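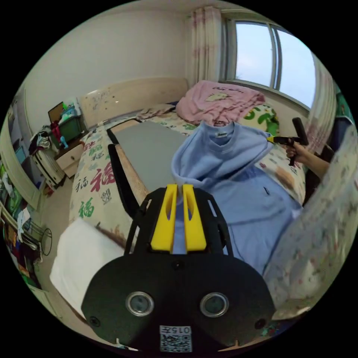 Threads > Household > Laundry

I stopped using the dryer for anything with a ribbed collar. It was a 26-minute cycle on medium and the collars still went wavy after one winter. A sweatshirt like the light blue one gets spread out on the bed before I fold it, collar facing up, so I can look at the neck and the hem. Most of the wear shows up in those two places first.

3 min read

1/28/18. Posting my laundry notes in one go because a few people asked after the thread on towels.

The washer is a Skosent, the 1506. It came with the apartment. The manual says fill the drum three quarters full. I go to half for sweatshirts and jeans. They rinse better and the spin doesn't bang.

Spin speed matters more than temperature, in my experience. I used to leave it at the top setting for everything. Knits came out with hard creases across the front that took an iron to get rid of. Now I use 500 for knits and the fast one for towels and sheets.

Cold water for all colors. Warm for sheets, socks and dish towels. I don't use hot at all anymore except to clean the drum once a month.

Detergent is Barredo powder, the unscented box. One level scoop. I was doing two for years and the black shirts had a gray film on them. Took four or five washes at one scoop before it went away.

Somebody asked about fabric softener. I quit it last February. Towels soak up water again. Sweatshirts are a little stiffer on the first day and then I don't notice.

Turn fleece-backed stuff inside out or outside in, whichever puts the fuzzy side where it won't rub on zippers. Zip the zippers. Empty the pockets. I lost a bus pass in November by skipping that last one.

Drying: I have a Drukdale folding rack that stands in the tub. Sweatshirts go over two bars, not one, or you get a line across the chest. Sleeves hang down the inside. In January it takes a day and a half with the bathroom door open. With the fan on, overnight and part of the morning.

Do not hang a wet sweatshirt by the shoulders on a wire hanger. You'll get points and they stay.

Folding. Face down, sleeves straight back, sides in, then up from the hem in thirds. Stack them on a shelf if you have one. The drawer is fine if you don't pack it tight.

Pilling: I have a Kirosard fabric shaver. It works on the elbows and under the arms. Go slow near seams, I put a small hole in a gray one by pressing too hard. New battery every few months.

Laundry room downstairs went up a quarter per load this month, for those in the building. The card machine also won't take a twenty. Bring fives.

Next one will be about getting candle wax out of a tablecloth. I've tried two ways so far and only liked one of them.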